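Teaching by hand at Trinico

I spent a morning at the Trinico workshop in Jurnberg, where they're teaching a robot to tidy up – and they do it by holding the gripper themselves! I had a go too. My first 7 tries were hopeless (I kept squeezing too early), but they've saved 354 decent ones since March, so I doubt mine will be missed. The woven basket was my favourite bit, all brown cord and lovely to look at.

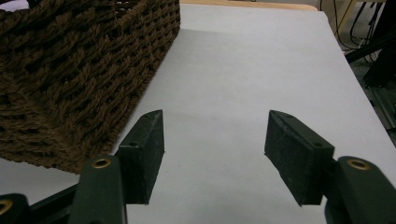
Coming up

Himcombe gets its own set of grippers next, and I've already asked for a turn.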